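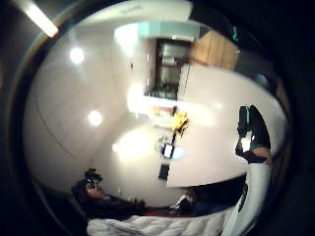
Pay for the hands, and let them say when a task is badly set

Most arguments about teaching robots by demonstration are arguments about equipment. Should the person hold a gripper and do the job directly, or sit at a desk and drive an arm from a distance? I have done both for a living, first on the remote desks at Plomow and for the past two winters with hand-held grippers at Bulham. I have a view on the equipment, and I will give it, but I think the larger mistake is in how the work is organised.

The equipment first. For table work I would choose the hand-held gripper nearly every time. With remote control you see the cup on a screen, you push a lever, and the arm moves a moment after you do. You learn to wait for it. After a month you are good at waiting, and the waiting goes into the recordings. A robot trained on my Plomow sessions would pause before touching anything, and I could tell you which of my habits it had picked up.

With a gripper in your hand you feel the cup slip and you correct it. The correction is in the recording as well, and I would say it is the most useful part. A shelf-stacking set we made at Bulham had 1387 demonstrations in it. The ones the engineers kept asking to see again were those where the box caught on the lip of the shelf and the person eased it back and tried a second angle.

Remote control still has its place. If the arm can't reach where a person can reach, a hand-held demonstration teaches it something it can't do. I have watched people turn their wrist in a way that no arm in the building could copy, and all of that had to be thrown out. Anything heavy or hot, or anything behind a guard, should be done from the desk too.

Now the organisation. Demonstrators are mostly paid by the finished demonstration. At Bulham the target was 100 in a shift, and there was a small bonus above it. Anyone can guess what follows. People find the quickest way to do the task that will pass the check, and then they do it that way all day. They put the bowl in the same spot on the table. They come at it from the same side. If one goes wrong they delete it, because fixing a fumble takes longer than starting again. The robot ends up with a narrow idea of the job, and somebody upstairs decides that more demonstrations are needed.

I did this myself. One Saturday I got through 106 and was pleased about it until I watched some of them back. They could have been the same one played over and over.

The Sipos contract was run differently. We were paid by the hour, and each of us kept a notebook. If we thought a task was badly set, we wrote down why and were allowed to change it. One of the tasks was to fold a cloth and place it on a tray. The instruction said to fold from the left. Half of us were folding from the right by the second day, as the tray was on that side, and the instruction was changed to allow either. The full set came to 1637 demonstrations, fewer than the client had asked for, and the client accepted it.

I know the objection, which is that hourly pay makes people slow. It does, a bit. Slow is not a serious fault in this work. A person with time to spare will move the objects between goes and swap hands after lunch. They will also stop when their wrist hurts, and tired wrists make poor recordings.

The other objection is that demonstrators aren't engineers and shouldn't be changing the task. I would answer that we are the only people who have done it several hundred times. When Plurnent took on the kitchen work last November, their task sheet was written by someone who had plainly never dried up with one hand holding a gripper. It took a week and a lot of messages to get two lines of it altered.

So I would ask any firm hiring for this to do two things. Pay by the hour, and put a demonstrator in the room when the task sheet is being written. If there is only money for one of them, start with the pay.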